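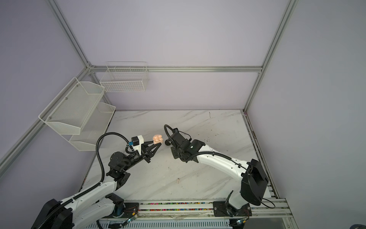 February 18, 2023. Bimanual handover set, Stelorari cell, day two. Xuân La and me on the leaders in the morning, Tín Khổng on his own after lunch.

Target for the set is 100 kept episodes of pick on one side, pass across the middle, receive on the other. Closed the day at 86 kept. The rest were thrown out, mostly for the same fault: the giving arm lets go before the receiving arm has finished closing. The success flag still goes green if the object happens to stay put, so don't trust the flag. Scrub the last two seconds of every one.

Changes from yesterday:

- Gripper close speed dropped one notch on both sides. Xuân prefers it and her passes are cleaner.
- Episode length capped at 2000 steps. Long hesitations in the middle were teaching the last policy to hover.
- Start pose randomized by hand between episodes. Tín had been parking in the same spot every time, which is tidy but no good to us.

## Wrist views

Checked both wrist streams against the overhead before we started. Timestamps line up now that Hưng Ung has moved the logger off the shared drive. The tabletop is marked up enough that I'm a bit worried the model will use the stains and scuffs as landmarks. The Trương set had that problem in December and it fell over as soon as they swapped the surface. I'd like to wipe the table for half of the remaining episodes and leave it grubby for the other half, with a tag in the metadata so we can split them later.

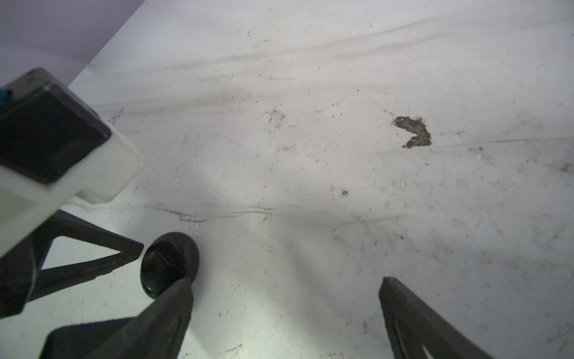
## Grasp notes

Rounded pieces are harder than they look on the leader. Pinch too near the end and they roll out sideways. Best results come from closing past the midpoint with the fingers upright, then holding still for a beat before lifting. Rafferty Haddad wants the hold kept in the recordings and I agree, so don't trim it.

Labels: use "give" and "receive", not "left" and "right". We swap roles partway through and the old labels made a mess of the Lerance export.

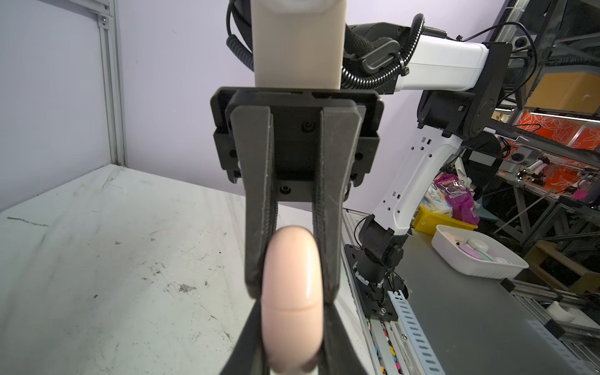
Do the failed passes get deleted?

They go in the rejects folder with a one-word reason and stay there. Diễm Đặng is using them to train the success classifier, and 156 are in there already, counting the pilot runs.

## Monday

- Finish the last 14, roles swapped.
- Re-zero the receiving arm before the first episode. The elbow was reading a hair off by late afternoon.
- Ask Floltach about spare finger pads, same colour as the current ones.
- Hưng to run the converter on today's batch and check the frame counts.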